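Budgeting for a second set of hand-held grippers, what have I forgotten?

Orysia Polishchuk
Hello all, hoping for some friendly advice before I send my sums off on Friday. We have one pair of hand-held grippers for recording table tasks (bottles, spectacles, artificial flowers on a tray, that sort of thing) and I've been asked to plan for a second pair from May. I have a quote from Grostix for the grippers themselves, but I've a nagging feeling the price on the quote is only the beginning of it! What else ought to be in there?
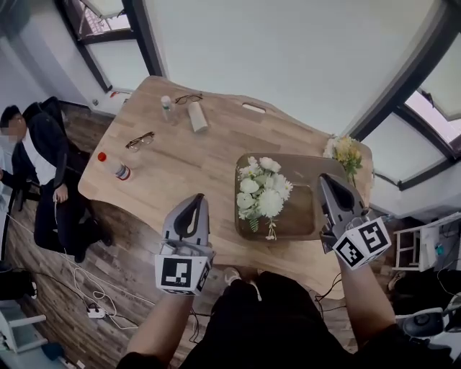 Olumide Ugwu
Spares, spares and more spares, Orysia! When we bought ours I put in for the grippers and nothing else, and I was back asking for more money within 7 weeks (not a conversation I enjoyed). Set aside 300 for finger pads and a reprint of the marker cubes, and ask Grostix whether pads come in packs of 10, as they're much dearer singly.

Don't forget the dull bits either: long cables, a decent power strip, and a cap camera for each person if you're recording from the head as well.

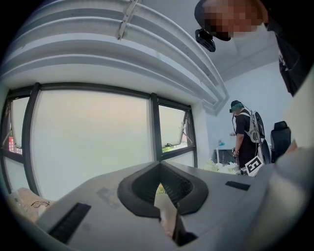
Tavion Villanueva
Just get the Higuchi ones, they're cheaper.

Ansel Crenshaw
They are cheaper, Tavion, but do check the delivery time, we waited 60 days for ours and had people booked to use them the whole while. I'd also have a good think about storage, Orysia. One pair filled our disk much sooner than I'd planned for, and two pairs will get there in half the time. If you can borrow a pair for a week before you sign anything, please do, it's lovely to find out what your hands think of the weight before the money's gone.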